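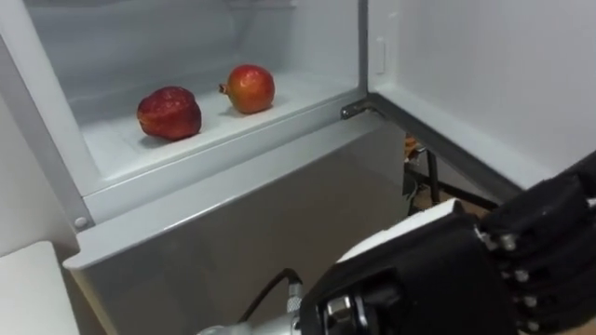 Pomegranates on a fridge shelf, storage code F2.

Fruit Keeping Diaries

Day-by-day records of how long whole fruit kept in ordinary homes, with where it was stored and why it was eaten or thrown away.

Version 3, released September 28, 2020
Maintainer: Sandra Marsden
Coding and cleaning: Uriel Alarcón

Summary

The dataset holds diary entries from 58 households in two towns, Tradville and Pretis. Each household kept a diary for 30 days. Every time whole fruit came into the house, the household opened a new line for it, wrote down where it was put, and then looked at it once a day until it was finished. Finished means eaten, cooked, given away or thrown out.

The diaries were kept on paper and typed up afterwards. The paper form is included as form.txt so that you can see the exact wording of the questions. If a column name seems odd, look at the form first. Most of the names come straight from the headings on it.

Files

items.csv: one row for each lot of fruit. A lot is fruit of one kind that came into the house together and was stored together. If a bag of apples was split between the fridge and a bowl, that makes two lots.

checks.csv: one row for each daily look at a lot. It joins to items.csv on lot_id.

households.csv: one row for each household, with town, number of people, type of fridge and usual shopping day.

form.txt: the wording of the paper form.

changes.txt: list of changes between versions.

All files are UTF-8 with a header row. Fields are separated by commas and text fields are in double quotes. Missing values are left empty. Do not read an empty field as zero.

Columns in items.csv

lot_id: household number, a dash, then the lot number within that household.

fruit: common name in lower case, singular. We used the name the household wrote unless it was clearly a spelling slip. Satsumas, clementines and tangerines are kept apart, although we doubt that every household told them apart.

source: shop, market, garden, gift or other.

day_in: day of the diary, starting at 1.

ripeness_in: hard, firm, ready, soft. The household's own judgement on the day the fruit came in.

store: storage code, see below.

wrapped: yes or no. Yes means any bag, film, box with a lid or paper around the fruit.

day_out: the day the last of the lot was finished. Empty if some was still left when the diary ended.

end: eaten, cooked, given, thrown, left.

reason: free text, only filled in where end is thrown.

Columns in checks.csv

lot_id: as above.

day: day of the diary.

look: good, marked, wrinkled, soft, mould. Only the worst one was written down, in that order from best to worst.

moved: yes if the lot had been put somewhere else since the last check.

store_now: storage code after the move. Empty if moved is no.

note: free text. Typed up as written, apart from names of people, which were taken out.

Storage codes

F1 is the fridge door. F2 is an open fridge shelf. F3 is a fridge drawer. C1 is a solid bowl or dish on a worktop or table. C2 is an open basket, rack or net on a worktop or table. C3 is fruit set straight on a worktop or table. P is a cupboard or larder. G is a garage, shed or cellar. X is anywhere else, with the place given in the note.

A shelf counts as F2 whatever its height in the fridge. In version 1 we tried to split shelves into top, middle and bottom, but households with small fridges had no way to answer and many of the rest left the field blank. The split was dropped.

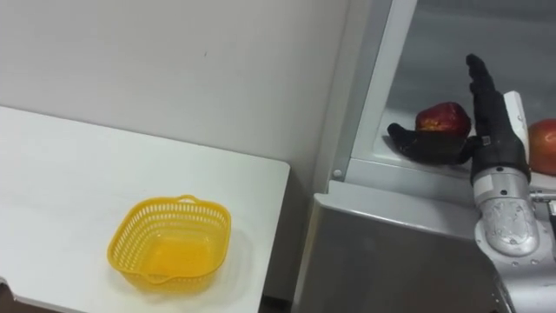

Coding the fruit kept out of the fridge took longer than anything else in the cleaning. The form asked for "bowl, basket or other", and people use those words loosely. One household wrote "bowl" for a wire rack, and another wrote "basket" for a china dish with a wavy rim. What we wanted to know was whether air could reach the fruit from the side, so the codes follow that and ignore the word used. A yellow plastic basket with rows of slots through its sides is C2, even though its floor is solid. The same shape with closed sides would be C1. Where the diary did not say enough to tell, and the household could not be reached, store was left empty.

How the diaries were collected

Households were found through notices in shops, a library and two doctors' waiting rooms. Anyone who bought fruit at least once a week and had a working fridge could take part. They were given the form, a pencil and a one-page guide. They were not told how to store anything and were asked to carry on as usual. The guide did not mention waste, as we thought people might eat faster if they knew we were looking at it. The form does have a line for fruit thrown out, so the point will have been plain enough to most of them by the end of the first week.

Sandra Marsden visited each household at the start and collected the forms at the end. There was no payment. Households in Tradville kept their diaries first and those in Pretis followed, so town and season are tied together in this data and cannot be pulled apart. Please do not report a difference between the towns as if it were down to the towns.

Typing up was done by Uriel Alarcón. A second person typed a share of the forms again without seeing the first copy, and the two were compared. Most of the differences were in the free text. Differences in the coded fields were settled by going back to the paper.

Fridge temperatures

Households were asked to put a plain fridge thermometer on the middle shelf and read it on the first and last day. We supplied the same model, the Driditz dial type, to everyone. Readings are in households.csv as temp_first and temp_last, in whole degrees Celsius. They were read by eye, often with the door open, and should be used only to sort fridges into colder and warmer. Several households forgot the last reading and those fields are empty.

We have no temperature for the rooms. This is the gap we most regret. A bowl near a cooker and a bowl on a cold windowsill have the same code, and the notes seldom say which it was.

Known problems

Lots that were eaten quickly tell you little about keeping. A peach eaten on the day it came in could have kept for a week or gone off the next morning. If you want keeping times, treat eaten, cooked and given as censored and use only a look of mould or soft, or an end of thrown, as the event. Taking the plain mean of day_out minus day_in will give you eating times, and we have seen this done with version 2.

Lots were not weighed or numbered by piece. A lot can be one lemon or a carrier bag of windfalls.

Berries are thin in the data because many households ate them the same day and did not open a line for them. Bananas are probably over-reported compared with other fruit, as they sit in view and were easy to remember.

Pomegranates, quinces and other fruit with thick or hard skins are hard to judge from outside. In several diaries the look stays at good until the day the fruit was cut open, and the note then says it was brown inside. We have left look as it was written. Search the notes for "inside" if this matters to you.

Some households filled in several days at one sitting. Uriel marked these where the pencil or the handwriting made it clear, in the column batch of checks.csv. There will be others that he could not spot.

The word "soft" is used in both ripeness_in and look and does not mean quite the same thing. In ripeness_in it is often praise, especially for pears and plums.

Suggested uses

The data is suited to teaching survival methods with real and untidy records, to comparing storage places within one household, and to reading what people say when they throw food away. The reason field is short but worth the time.

It is not suited to setting storage advice or dates on labels, and it says nothing about whether fruit was safe to eat. Nothing was tested. Mould means that someone saw mould.

Privacy

Household numbers were given out at random and the list linking them to addresses has been destroyed. Names, street names and the names of small shops were removed from the notes. The Riviere market in Pretis is named, as almost every household there used it. If you find something in a note that could point to a person, write to the maintainer and it will be taken out of the next release.

Changes since version 2

Codes C1 and C2 were gone through again using the rule about the sides, and some lots moved from one to the other. The column batch is new. Day numbers in one household were out by one and have been put right. The fruit name "melon" was split into kinds where the notes allowed. Row order has changed, so please join on lot_id and do not rely on position.

Licence and citation

The files may be used and passed on freely, including in changed form, provided the source is given. Cite as: Marsden, S. and Alarcón, U., Fruit Keeping Diaries, version 3. If you use an earlier version, say which.

Corrections are welcome. Please give the lot_id and the day with each one.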